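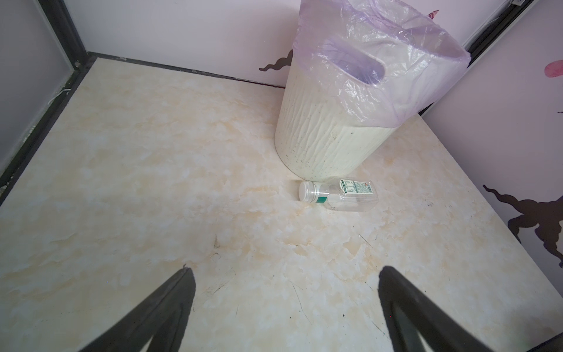 ¿Merece la pena acercarse a una jornada de puertas abiertas de robótica si uno no trabaja en el sector?

Merece la pena si se va con tiempo y sin esperar gran espectáculo. Yo fui a la de Wallner, en Merndale, una tarde de junio, y casi todo lo que vi fueron tareas domésticas hechas muy despacio.

La nave tiene 700 metros cuadrados y estaba dividida en zonas con cinta en el suelo. A la entrada te daban un folleto y una pegatina con el número de visitante. A mí me tocó el 300, y eso que eran las cuatro y media. La cafetería estaba cerrada, así que conviene llevar agua.

La demostración que más me interesó fue la de recogida de residuos. Una botella pequeña de plástico transparente, tumbada en el suelo delante de la papelera, y una pinza negra de dos dedos que tiene que cogerla y echarla dentro. El programa que lo controla se llama Cluro y, según explicaron, aprende a partir de repeticiones guiadas por una persona. Llevaban 1058 grabadas solo para esta tarea.

Pregunté por qué una botella y no una lata. Me dijeron que el plástico transparente es más difícil, porque a través de él se ve el suelo y a la cámara le cuesta separar una cosa de la otra. En un suelo con dibujo de mármol, como el de la demostración, todavía más. También pregunté por la bolsa - si el borde doblado molesta al soltar - y la respuesta fue que a veces sí, y que lo están mirando.

Vi 5 intentos seguidos. En tres la botella acabó en la papelera, en otro se escurrió al cerrar los dedos y el último lo pararon a medias para ajustar algo. El técnico fue apuntando todo en una libreta, cosa que me gustó.

En la zona del fondo estaba Novutine, que hace software de inventario para almacenes. Tenían una pantalla con gráficos y poco más. Me quedé un rato por educación.

Lo que eché en falta fue algún cartel con lo que cuesta el equipo. Lo pregunté dos veces y las dos me remitieron a un correo de contacto. Escribí al llegar a casa - si contestan, lo añado aquí.

Para ir, el autobús deja en la puerta del polígono y desde allí se tarda un cuarto de hora a pie. Hay aparcamiento, pero a las cuatro ya estaba lleno.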